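Review: Plunton hand-held gripper pair, seen at the Stovley open day
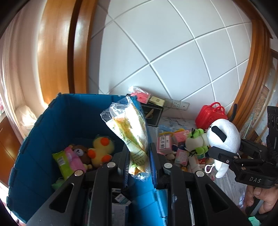 The Plunton is a pair of hand-held parallel grippers sold for recording manipulation tasks by hand, and I spent most of an afternoon with it at the Stovley open day. The makers describe it as a tool for labs that want arm-free data collection. I have used three comparable units at work and went in with a fairly fixed list of things to check: finger stiffness, closing force, view from the wrist, cable routing, handle comfort, and how the software behaves when two units run together. The demonstration task was mixed sorting with a blue plastic crate, and the objects were well chosen for it. A yellow plush duck and a small brown bear sat in the crate next to a lime-green and pink snack package and a clear bag twisted upright, which between them cover most of the ways a parallel gripper can fail. Plush compresses and hides a bad grasp. Film packaging does the opposite, and it reflects light into the camera as well.

Stovley set the day up in furnished rooms instead of a hall with tables. Visitors moved through in groups of six, with one demonstrator per room. Ánh Đinh ran the sorting room and answered questions without a script. She was also willing to stop a run and repeat a step when asked, so I got more out of her half hour than out of the printed sheet, which is mostly adjectives.

Fingers

The fingers are long, straight and black, with triangular cutouts and silver screws. I prefer this to molded one-piece fingers. Screws can be checked with a driver before a session and a bent finger can be replaced without opening the body. Length is a real advantage in a crate. Short fingers force the body below the rim, and then the walls limit the wrist angle before the object does.

The cost of length is flex. I closed the pair on a steel gauge block I had brought with me and could see the tips spread when I squeezed hard. Under normal force I could not see it. For toys, packets and light boxes this will not matter. For anything dense with smooth sides, the tips will toe out and the object will rotate around whatever edge is still in contact. The sheet gives no stiffness figure. I asked for one and was told it would be sent.

I did not like the tip pads. They are thin, and the adhesive edge on the demonstration unit had already started to lift. A spare set ships in the box, but I would rather have a mechanical clip. Pads wear out on every gripper of this type, and changing them should take seconds.

Trigger and closing force

The trigger is linear for most of its travel and then stiffens near full closure. This took me a few grasps to get used to. After that I found it useful, as the change in resistance tells the hand that the fingers are close to meeting. Backlash was small on the left unit and noticeable on the right. Ánh Đinh said the right unit had been in use longer. If so, it would be good to know how many cycles it had done, and the firmware apparently does not log that.

Opening is by spring only. When a plush toy caught on a pad, the spring did not always push the finger clear and I had to shake the tool. A recorded shake is a bad demonstration, and those runs would have to be thrown out.

Handle and weight

The handle is comfortable for the first several minutes. The center of mass sits forward of the grip, and with long fingers there is no avoiding that. I felt it in the wrist after a full round of sorting. People who collect data for a living will feel it sooner. A counterweight is listed as an option at extra cost. It should be standard.

Left and right units are mirrored, including the trigger guard. They are hard to tell apart at a glance, and during the session one visitor picked up the wrong one twice. A colored band would solve it.

Camera view

Each unit carries a wide lens looking down the fingers. Straight lines bend strongly toward the edges, as they do with any lens this wide, and wall tile makes the effect obvious on the monitor. Calibration corrects for it and took two minutes with the supplied board. What counts is that both fingertips stay in view through the full stroke, and they did. The lower part of the image is occupied by the gripper body. I measured nothing here, but I would expect small objects directly under the body to be lost during a steep approach.

Exposure control is acceptable. It hunts when the camera goes from a bright wall into a crate and settles before the fingers reach the contents, provided the operator does not rush. There is a manual exposure lock in the settings. I would use it all the time.

Cables

Cables are the weak point. A coiled cable handles reach well and keeps slack off the work surface, but it pulls back toward the mount when extended. At full reach the pull was strong enough to turn my wrist slightly. A lighter coil or a shoulder strain relief would help. Plunton says a battery version is planned for later in March, and I will believe the date when I have one in my hand.

The connector is keyed and locks with a quarter turn. No complaints about that part.

Two-handed work

Running both units is where the product earns its price. Synchronization between left and right was good. We tapped the fingers together at the start and end of a run, and the contact appeared in the same frame on both streams each time. The Park recording software shows the streams side by side, marks dropped frames in red, and will not save a run with a missing calibration file. I have lost whole days of data to software that did save them.

The handover was less smooth. Passing a soft toy from one gripper to the other requires both sets of fingers to cross, and their length gets in the way. The best results came from offsetting the wrists by a quarter turn. New users will not find this without being shown. It belongs in the manual.

Sorting results

Soft toys were easy. Flat packets were possible when they lay at an angle against something, and slow when they lay flat. Boxes were fine as long as there was room for a finger on each side. Bagged items were the least predictable, as the grasp closes on film first and the content hangs below and swings. None of this is peculiar to the Plunton. A two-finger gripper does what a two-finger gripper does, and I give credit to the demonstrator for leaving the awkward items in the task.

Compared with the Vukholm

The obvious alternative is the Vukholm, which I have used at work for most of a year. The Vukholm is lighter, has shorter fingers and uses a thumb lever in place of a trigger. It is the better tool on an open tabletop. In a crate, drawer or deep shelf I would take the Plunton. Vukholm pads last longer. Plunton software is ahead by a wide margin, mainly on account of the file check. On build quality I would call them even.

Price

The pair was quoted to me at $3,161 with cables, calibration board and one set of spare pads. The counterweight option adds $300, which is a lot for two pieces of metal and four screws. Software updates are included for the first year. The price after that was not available on the day.

Verdict

Recommended for groups doing two-handed work in containers, with the counterweight, and with a budget for pads. Not recommended for single-handed tabletop work, where the Vukholm does the job for less effort. I would ask for the cycle count on any demonstration or used unit before buying, and wait for the stiffness figure if the objects are heavy.

Visited and written up 11 March 2020. The stiffness figure had not arrived when this was posted. I will add it when it does.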